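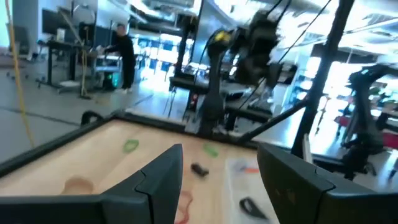

Small parts on the table at the Bendum workshop, between the fingers of one of the arms.

Faraji Sang has a green rubber ring in his pocket when we meet, and he keeps taking it out while he talks. "Try picking that up with your eyes shut," he says. "Then try it with two fingers that don't bend. That's the job!"

Sang runs training and trials at Bendum, which has been selling the Tadodard kit to colleges and small workshops since October. You get an arm, a two-fingered gripper, a small camera that sits close to the fingers and a bench with a raised edge. You also get a box of odds and ends to practise on, and that box is what I wanted to ask him about first, as it looks like the bottom of a kitchen drawer.

"It more or less is," he says. "Rings, caps, bits of cord, clips. The first version came with nice wooden cubes, all the same size, and people were bored by lunchtime. Anyone can get an arm to lift a cube. A cord is a different animal. It lies one way, you touch it, it lies another way, and now your plan's no good."

The clear plastic sheet is his favourite. He talks about it the way some people talk about a difficult crossword. "It shines, it's nearly invisible, and it slides. If you put something small on top of it you have two problems at once. We had a class spend a whole afternoon on that and they didn't want to go home."

I spent most of a day with the kit myself, and I can see why. Setting up took me 34 minutes with the printed guide, and a fair bit of that was me putting a cable in the wrong socket. After that you steer the arm by hand controller, watching the view from the camera, until you get a feel for where the fingertips really are. It's odd at first. The fingers fill so much of the picture that you keep wanting to lean round them. Then something clicks, and you stop thinking about the arm and just go after the thing you want.

"The near view is what people argue with us about," Sang says. "They ask for a camera up on a post so they can see the lot. You can add one, there's a mount for it. But I always say do ten goes with the close one first. You learn to come in at an angle, you learn to slow down. I did, anyway, and I was terrible."

How terrible?

"My first day I got 8 out of 72. We wrote it on the wall." He laughs. "It's still there. New starters like it."

The software, called Kimaro, records each attempt and lets you play it back at half speed. I liked this more than I expected to. Watching my own gripper close on thin air just beside a small cap was painful, but I could see straight away that I'd been closing too early. Kimaro can also repeat a move you've shown it, and here the kit is patchier. It managed the ring well and the cord badly, and moving the bench lamp was enough to upset it.

Sang doesn't dispute that. "Light is a pain. We've got big windows here, so we know all about it. There's an update coming that copes better, but I'd still tell a school to pick a spot and stick with it."

I had a few other grumbles. The power lead is short. The guide skips over how to tighten the fingertips, which worked loose on me twice, and the spare pair costs extra. Sang wrote the fingertips down on the back of his hand while I was talking.

The older kit, Premer, is still on sale and cheaper, though it has no camera and a much weaker grip. For a younger group that might be plenty. For anyone who wants to find out why picking up a bit of string is hard, I'd go for Tadodard and clear the afternoon.

Before I leave he puts the ring down on the bench and hands me the controller. I get it on the third go.

"Better than me," he says, and reaches for the cord.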